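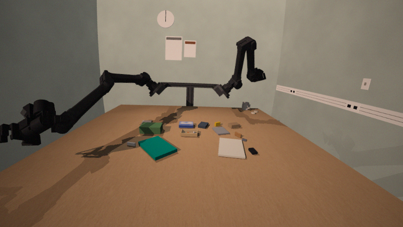 Our project began with a complaint: most of the good practice rules written for two-arm table work are easy to agree with and hard to check. The Asside lab guide, which our course follows, says that the work surface should be "kept orderly and free of needless objects." We read that line aloud in our first meeting in January and got three different answers about what it meant. A simulated table makes the trouble plain. The boxes, blocks and flat boards sit in a loose band across the middle, with bare wood at both front corners, and one of us called that orderly while another called it clutter. The small black block off to the right has open table on every side of it. Does it break the rule? The guide has no opinion.

What we did

We took the 12 rules in the Asside guide that apply to a bench with two arms on a shared mount. We rewrote each one as a test that a script could run in Pluvier, the simulator used in our course. Then we ran 800 random table layouts and logged every time a rule was broken. We used the default room and the default arms and changed only the objects and the starting poses.

What we found

The log held 1,142 violations, a number that sounds alarming and means very little. Most came from one rule, the one on minimum clearance between a resting gripper and the nearest object. The guide gives no distance, so we had to pick one. When we cut our distance in half, the bulk of those violations went away. Nothing about the layouts had changed. We think any report that claims a setup is "compliant" with this rule should be asked which distance was used, and why.

The rule on keeping the arms' paths apart was worse. It asks for "reasonable separation" at all times, and two arms fixed to the same crossbar start out close together no matter what you do. We either had to leave the shoulders out of the test or fail every run. We left them out. We are not sure that was right.

Only 74 layouts broke the rule on objects near the table edge. This was the one test we trust, as the guide gives a real number there and a way to measure it.

Limits

Everything here is simulated. Objects in Pluvier don't have sticky labels or worn corners, and the Myung bench in our building has cables that the model leaves out. We also wrote the tests ourselves, so our own guesses are built into the results. Another team should rewrite them without looking at ours.

What we would change

Drop the word "reasonable" from the guide. Give a distance or delete the rule. The Jasley checklist, handed out in the same course, has the same weakness and adds a signature box, so now a person signs for something that can't be measured. We would take the box out until the wording is fixed.

Submitted May 19, 2024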